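Door Openings and Low Wall Outlets in Small Rented Rooms
Student project report, Interior Planning, second year
Submitted 5/24/18

1. Purpose of the project

Our group wanted to study one small part of a room that is often forgotten in planning: the piece of wall directly beside the door. In many rented rooms this wall has an outlet, a switch, or both, and the person who lives there must fit a lamp, a charger or a shelf near the path where people walk in. We chose a room in the Birkett building, because it has the original wooden door frames and we had permission to work there.

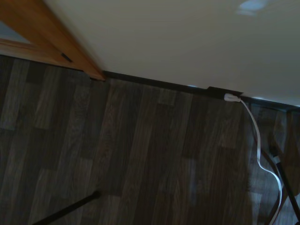
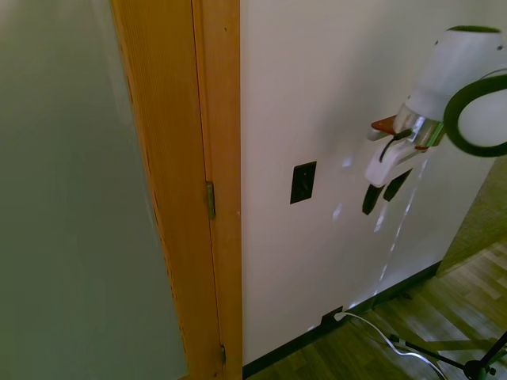 The wall beside the door frame in the Birkett room.

2. Method

We used a steel tape, a notebook and a sheet of squared paper. First we drew the plan of the door corner. The wall next to the frame is light and plain, so furniture can stand close to it, but there is a low outlet in the line of the dark baseboard and a black plate higher up. Both of them had to stay reachable in every layout. The outlet had a white plug with a flat cable on the floor during our study, and we decided to include the cable in the drawing as if it was a piece of furniture.

The door leaf is 87 cm wide. We measured it 2 times, once by each half of the group, and we got the same result. Then we marked the swing of the door on the squared paper.

3. Layouts we compared

Layout A used a narrow shelf called Edwood, placed directly beside the frame. It looks tidy on paper, but its back panel covers the outlet. A plug can not stay in it unless the shelf is moved forward, and then the walking path becomes too small.

Layout B used the open rack Pluren. The outlet can be reached between the legs, and the cable can go behind the rack along the baseboard. We had some doubt about the lowest board of the rack, which is nearly 10 cm above the floor. For a small plug this is enough, but a big adapter would touch it.

Layout C had no furniture beside the door. Only the cable was moved, and we planned to hold it to the baseboard with Rokon clips. This is the cheapest solution and it keeps the whole wall free.

4. Discussion

At the beginning we believed that the door swing would be the main problem. After drawing the three layouts, we think the cable is more important. A flat cable is easy to step over, but it does not lie straight by itself – it keeps its bends and moves into the path. In our opinion it should be fixed even when the room is used only for a short time.

We also discussed the color of the cable. A white cable on a dark floor is easy to see, and this is good for safety. Some of us preferred a brown one for the appearance. We did not agree on this question and we leave it open.

5. Next step

We recommend layout C for now and layout B if the tenant needs storage. In July we will repeat the drawing in a second room with a narrower door, and we will add the height of the wall plate to the measuring list, which we forgot this time.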